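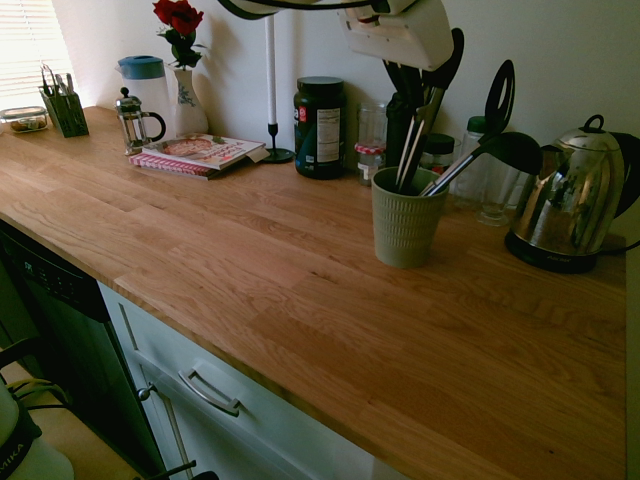
Plidbridge Kitchen Set: frequently asked questions

Most of our recording happens in kitchens that people cook in, and the counters are left the way we find them. A typical one will have a French press, a rose in a vase, a pizza-like something on a cookbook cover and a crock of utensils with tongs, a ladle and two flat things competing for the same airspace. The arm has to cope with all of it, and so does whoever is driving.

What counts as one example?
One attempt at one task, from the arm leaving its rest pose to the arm going back. "Take the ladle out of the crock" is a task. "Tidy up" is a lifestyle.

How many are there?
The April release has 1,034 examples from 8 kitchens. Pornow, our older set, had 100, and we were very proud of it.

Do you keep the failures?
Yes, labeled as failures. Almost 30 percent of first-day attempts by a new driver end up in that pile, and they get used. Please don't delete yours out of embarrassment. We have seen worse, and we have it on file.

Can I clear the counter before I start?
No. Move anything you'd cry over, then leave the rest alone. A model trained on bare counters does beautifully on bare counters.

Why do utensils get their own category?
They overlap, they lean, and a black handle in front of a black spatula looks to a camera like one large black opinion. Knives stay in the caddy and are never a target.

What about glass?
Glass may stay in view. It may be a target only if your site has signed the Clatono add-on, which is mostly a page about sweeping.

Who checks the labels?
A second person, always. If the two disagree, the clip goes to the Kuipers queue, where it waits for a third person and some coffee.

I bumped something mid-run. Do I stop?
If it's still standing, keep going and tick "contact." If it's rolling, stop.

Can I use the set in a product?
Research use only for now. Ask again after the next release — we'll probably still be arguing about it.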